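**Progress report to the grant office: Monitoring of hate speech in local election campaigns, Sadville and Bevan**

Period covered: from the start of the grant to the end of November

Dear colleagues,

Please find below our report for the first part of the grant. We follow the order of the work plan, and where we changed something from the plan we say so. The financial table is sent in a separate file.

## 1. What we promised and where we are

The project has one main question: how often do candidates and local party groups use language against religious and ethnic minorities in their campaign material, and what happens after such language is published? In the proposal we said we would collect leaflets, mailings, public posts and recordings of candidate meetings in two towns, Sadville and Bevan, and code them with one common guide.

The collection in Sadville is complete. We have 600 items in the archive, and all of them are coded. In Bevan the collection started late, because the local election office changed the rules for access to the mailing samples. We received the permission in November and the work goes on now at normal speed.

## 2. Coding and first results

Each item was read by two coders who did not see the marks of each other. When they disagreed, a third person decided. The disagreements were mostly about hints and old stereotypes, for example when a leaflet speaks of "outside money" and puts beside it a family name that the reader will understand as Jewish or Armenian. Our first guide did not treat such cases well. We wrote a longer section on them and coded the first part of the Sadville material again.

From the Sadville items, 23 were marked as containing hostile language against a minority. Of these, 13 used the theme of hidden money or hidden control, and the rest were about immigration or places of worship. We ask you to read these numbers with care. They describe one town and one campaign, and they don't tell how many voters saw each item.

The party groups answered in only three cases. One answer was a clear apology with a correction sent to the same addresses. The other two said that the text was misunderstood, and the leaflets stayed in use until the vote.

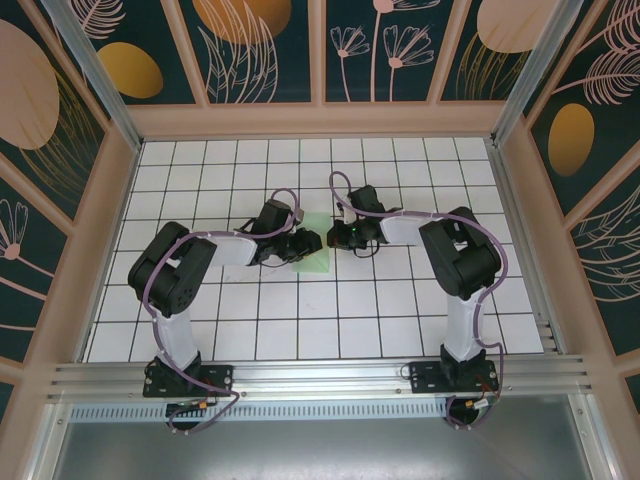 *Two robot arms over the gridded work surface.*

## 3. Work with local groups

We held meetings with community organizations in both towns. In Sadville the meetings were well attended, and several people brought material we did not have, mostly letters from the last week before the vote. In Bevan the first meeting was small - we announced it too late and in one language only. The second announcement was printed in two languages and also read out at the market hall, and more people came.

Some participants asked us to publish the names of the candidates. Our position stays as in the proposal: the public summary will quote the language and name the type of sender, but not the person. The full archive will be open to researchers on request. We understand that this is not satisfying for everybody, and we would like to discuss it with you before the final report.

## 4. Archive and tools

The archive is kept on the Prerkska server, with a copy in our office. The search tool, which we call Asel, now works for leaflets and mailings. It doesn't yet work for recordings, and the coders still listen to them from start to end. This takes more hours than we planned. We moved part of the travel budget to coder hours, within the limit allowed by the contract.

## 5. Difficulties

- Access to mailing samples in Bevan, as explained above. Solved.
- Deleted posts. Some posts disappeared before we saved them. We now save the public pages every evening, but the early gap can't be repaired.
- Stress for the coders. Reading this material daily is heavy. We shortened the shifts and offer a monthly talk with a counselor, paid from our own funds.

## 6. Next steps

In the next period we will finish the collection in Bevan, code it with the revised guide, and compare the two towns. A draft of the public summary will be sent to you for comments before it is printed. We also plan a short training for local election staff on how to receive and record complaints - the staff in Sadville asked for this.

We have one request. The Bevan delay moves the comparison chapter, and we ask for an extension of the second reporting date, without additional money. A revised timetable can be sent as soon as you confirm that this is possible.

With kind regards,
The project team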